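Kekilik Mobile Two-Arm Unit
Set-up and Care Guide
Section 4: Arm sleeves and the cabinet station
Revised September 27, 2021

This section covers fitting the fabric sleeves and laying out the cabinet station before a run. It assumes that the base is already parked and charged as described in Section 3. Read the whole section before you start.

4.1 Before you begin

CAUTION: Press the stop button and wait for the status light to go out before you put a hand on either arm. The arms may sink a little when the drives are off. Support the forearm with one hand while you work.

You will need:
- the 2 arm sleeves
- the short key from the Catano tool roll
- a dry, lint-free cloth
- small scissors

4.2 Fitting a sleeve

1. Wipe the metal wrist with the cloth. Do not use solvent near the wrist camera.

2. Check the round fastener at the end of the wrist. If it turns by hand, tighten it with the short key until it stops. Do not force it.

3. Slide the sleeve up over the gripper and wrist, holding the fingers closed. Work it along the arm a little at a time. If it snags, back it off and free it by hand. Pulling from the top will stretch the knit.

4. Let the spare fabric gather in folds on the upper part of the arm. The arm needs this slack when it reaches out. A sleeve pulled smooth will creep up during the run and leave the joint bare.

5. Roll the cuff back on itself so that it sits just above the wrist. The metal below the cuff must stay clear.

6. Look for loose threads where the sleeve meets the metal. Trim anything long enough to reach the fastener.

7. Repeat for the other arm, then open the wrist camera view on the console. Fabric in the view is normal, but there must be enough clear view left to see past the arm.

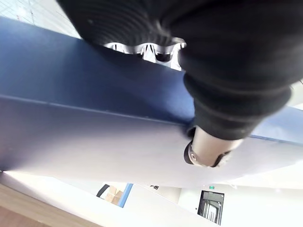 4.3 Moving the arms for the first time

1. Stand clear, release the stop button and choose Slow on the console.

2. Run the Stretch routine on each arm. Watch the cuff as the wrist turns. It should stay put while the wrist moves inside it.

3. If the cuff travels down over the wrist, stop the arm and roll the cuff again.

4. Leave the arms at rest for 10 minutes, then run Stretch once more. New sleeves often settle in this time.

NOTE: Sleeves are washed separately, inside out, and dried flat. Sleeves bought before August have a looser cuff and should be kept as spares.

4.4 Laying out the cabinet station

The Beseck file routine uses a low office cabinet and 2 box files of the same size. Files with rounded lids or elastic straps will not do.

1. Unlock the cabinet section to be used and clear it out. Other sections can stay shut.

2. Open the doors until they stay open by themselves. Try the hinges. A door that swings back will strike the gripper.

3. Lay one box file flat on the inside shelf and the other flat on the cabinet top, over the opening. Labels go face up.

4. Drive the base in slowly until the gripper is in front of the cabinet. Keep chairs and bags off the strip of carpet behind the base.

5. Check the head camera view. The shelf and both files should be visible without moving the head.

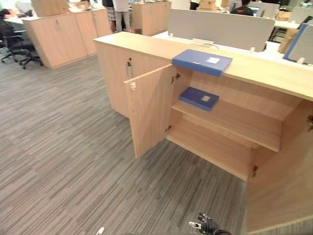
Figure 4-2. Station laid out, with one file on the shelf and one on the cabinet top.

CAUTION: Do not reach into the cabinet once the drives are on. To straighten a file, press the stop button first.

4.5 Finger tips

Press each finger tip with your thumb. A tip that rocks or lifts must be changed before the run. Spare tips are in the Yensuk tray, under the sleeves. Fit them as described in Section 6, then run the grip check.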